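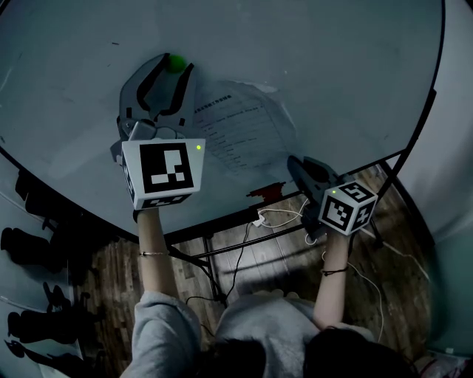 Home Stories Food & Home Travel Archive Subscribe

Filed under: Living / The Long Read

The Round Table Problem

My mother-in-law's dining table seats six, provided that two of them are children and one is on a diet. It is round, because she read somewhere that round tables encourage conversation. What they encourage is reaching. Everything anyone wants is in the middle, and the middle is farther away than it looks.

I have been thinking about this since we moved to Fallwood and had to buy a table of our own. The house came with a square dining room, which the seller's agent called "flexible." We measured it three times and got three answers. Then we drove to Samerine, where there is a furniture outlet the size of a small airport, with worse parking.

The salesman there believed in circles. A round table has no head, he told us, so no one is in charge. I have been married long enough to know that someone is in charge at any shape of table. He also said it would fit in a corner, a claim I am still turning over.

People have argued about this for a long time. Long tables were for halls and monks and anybody with a great deal of bread to pass. Small round ones came in for tea and cards, when the point was to see everyone's face and, with cards, everyone's hands. The pedestal base was a kindness to knees. The four-legged kind means that some guest spends the evening straddling a post, and it is usually the tallest guest.

A neighbor on Palaniappan Street owns an oval one, which she regards as the grown-up compromise. It cost her almost 200 dollars at an estate sale and another 170 to get it through her front door, which had to come off. She says it was worth it. She says this often.

We looked at ovals. We looked at a thing called the Celorar, which unfolded from a console the width of a bookshelf into a table for 20, with leaves stored inside it like a magician's scarves. My husband was in love. I asked which 20 people he had in mind, and he got as far as his bowling team.

In the end we went round. It was delivered on 19th May by two men who looked at the dining room, looked at the table, and asked whether we had another room. It now lives by the kitchen window, where it blocks one cabinet we have decided we never liked.

Dinner has changed a little. We do talk more, mostly to say "can you pass that." The mail has found it, as mail finds every flat surface. In August my mother-in-law is coming to stay for a week, and she has already asked whether we own a lazy Susan. I've told her we're looking into it.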